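Vurnerstead Robotics Club, Software Group
Minutes, Dec 11, 2022

1. Perception
We went through the new block detector, and it is a big step up! It ran on 406 saved views from the overhead camera and mixed up the shape of a cutout in only 4 of them. Color matching on red is solid. Blocks held partly under a finger are still harder, so the mask for the gripper needs another pass.

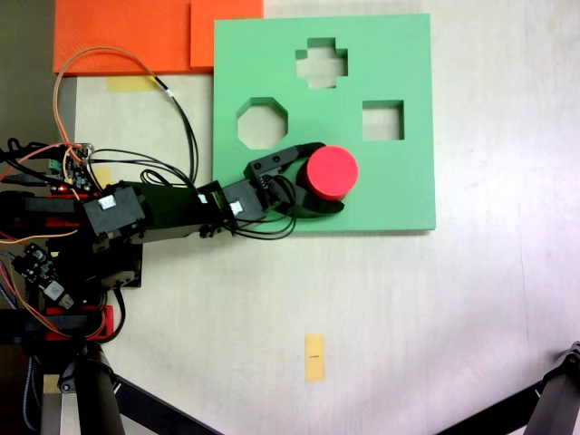

2. Planning
Ellell now checks the shape of the held piece against every opening before it picks a goal. With the red cylinder and the green board with the cross, octagon and square, the right answer is "no match," and the planner should return that and stop. At the moment it sometimes settles on the octagon as the closest fit. Agreed to raise the match threshold and add this case to the test set.

The side camera was a popular topic. It gives us the height of the fingers over the board, and everyone wants it in the main loop as soon as the timing is sorted out (lag is up to 200 ms, too slow for closing the jaws). 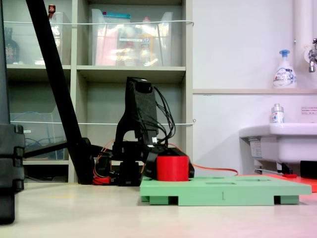 3. Control
The wrist servo gains from Guvero were merged, and the arm moves so much more smoothly now. Open question: how hard to squeeze. Group prefers a current limit over a fixed finger angle.

Action: log servo current on the next 31 grasps and plot it by block.

4. Tooling
The Echeverri replay viewer can step both cameras together. Lots of love for this one. Still to do: a jump-to-grasp button, and export of single views.

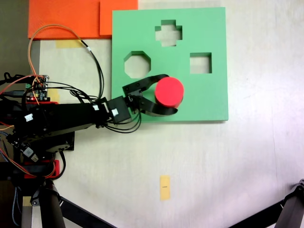 Gripper around the red cylinder on the green board, overhead view.

Calibration notes to be moved to the wiki. Release of the planner branch stays set for March.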